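Section 3 - Laying Out and Leveling the Base

Read all of section 3 before you cut anything. Applies to the Pinthorpe bench and the Pinthorpe wide. Allwood tops are in section 5, different bolts.

3.1 Before you start

Tools: tape measure, pencil, square, 10 mm wrench, painter's tape, spirit level (longest you have). Drill comes later.

Unpack the base kit and check against the packing slip. Slip is in the bag with the feet. If a foot is missing, stop here and get one - do not run the bench on three.

Let the top sit in the room overnight if it came out of a cold truck or garage. January deliveries especially. Laminate edges chip when cold.

NOTE: Older Bisgaard feet fit the thread but are shorter. Don't mix them with the new ones.

3.2 Pick the spot

1. Wall outlet within reach of the cord. No extension cords under the bench.
2. Leave 40 inches clear in front. More if you're going to pull the drawers all the way out.
3. Check the door swing. Check it again with the door actualy open.
4. Keep off floor vents.

CAUTION: Two people for any lift. The wide base weighs 121 pounds before the top goes on. Lift by the rails, never by the cross brace.

3.3 Set the feet

1. Lay the base on its back on cardboard.
2. Thread each foot in by hand, all the way, then back it out 3 full turns.
3. Lock nuts stay loose for now.
4. Stand the base up. Both people. Walk it into place, don't drag - dragging bends the foot stems and that's not covered.

If a foot won't start by hand, back out and try again. Don't reach for the wrench. Cross-threaded inserts mean a new leg.

3.4 Level

1. Level along the front rail first. Adjust the left foot only.
2. Level along the back rail.
3. Level front to back on both sides.
4. Go back to the front rail. It will have moved.
5. Push down on each corner. Any rock, find the foot that's light and turn it down until it bites.
6. Tighten lock nuts with the 10 mm. Hold the foot still while you do it or you lose the setting.

NOTE: Bad floors. If a foot is out more than half its thread, use a Plilley shim under it. Cardboard and folded paper compress, and you'll be doing this again in a month.

3.5 Mark the center

Everything in section 4 is measured from center - vise plate, lamp post, both stops. Get it wrong here and its wrong everywhere. Set the top on the base, not bolted yet, and mark with tape instead of pencil. Pencil is hard to get off the matte finish.

1. Measure the long side, front and back. Put a small pencil tick on the underside edge at the halfway points.
2. Run a strip of tape between the ticks. Pull it tight, then lay it down. Don't press as you go, it wanders.
3. Same again for the short sides.
4. Press both strips down hard where they cross.
5. Check the crossing with the square. All four corners.

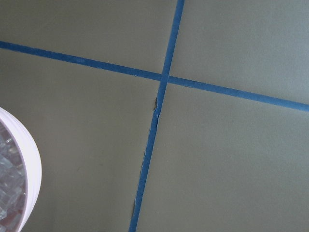 Fig. 3-4. Center marked with two strips of blue tape.

If the square shows a gap, lift the shorter strip and relay it. Leave the long one alone unless the ticks were wrong.

Measure diagonals, corner to corner, both ways. Should match. If they don't, the top may be out of square from the factory - rare, but call before drilling. Drilled tops can't go back.

CAUTION: Don't leave tape on longer than 10 days. Adhesive sets up and can lift the finish. If you have to stop the job, pull the tape and redo it later.

3.6 Check before section 4

- lock nuts tight
- no rock at any corner
- top flush with the front rail
- tape still flat, ends not curling
- cord reaches

Top slides around at this stage, so clamp it at two corners before you lean on it. Scrap wood under the clamp pads.

NOTE: Moving the bench later? Level again from 3.4. You don't need to redo the center once the holes are in.

Go to section 4, Drilling and Mounting.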